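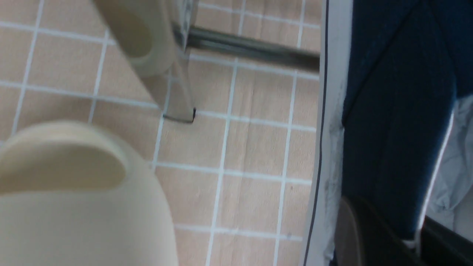
Filed under: Home help > Hallway and shoes

Where should outdoor shoes go?
On the rack by the door, in pairs, with the heels facing out. Put them back the same way after use so the next person can find a matching pair quickly.
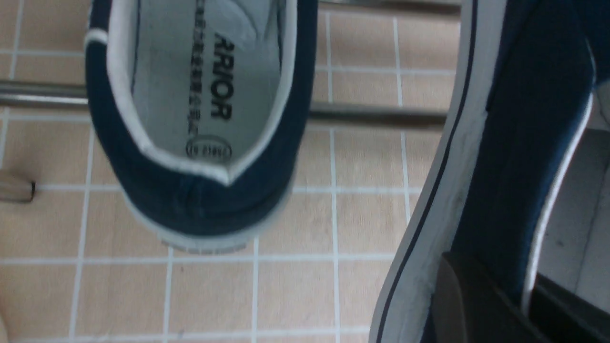 Navy canvas shoes, light insoles.

How do I clean canvas shoes?
Brush off dry dirt first. Take out the laces and wash them separately. Wipe the canvas with a damp cloth and a little mild soap, then go over the rubber with an old toothbrush. Leave them to dry out of the sun with newspaper inside. Change the paper after two hours.

Can slides stay on the floor?
Yes, if they are side by side and clear of the door. Odd ones should be put back with their partner.

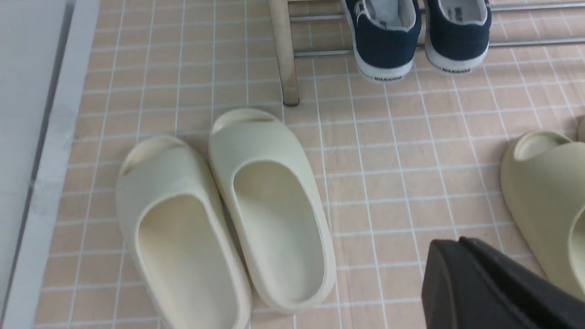
Rhea Layug wrote that slides do better on the bottom bar of her rack, as it makes mopping easier. That is fine too if there is room.

How do I clean the tiles under the rack?
Lift the rack, don't drag it. Sweep, then mop with warm water. Use a soft brush on the grout. 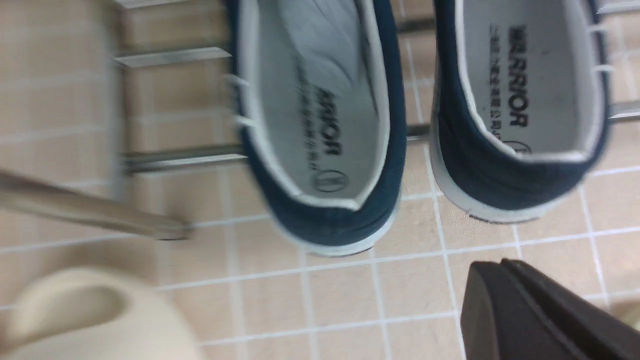

A pair on the metal rack, heels out.

Can I stack shoes on top of each other?
No. Canvas loses its shape. Move shoes you rarely wear to a cupboard.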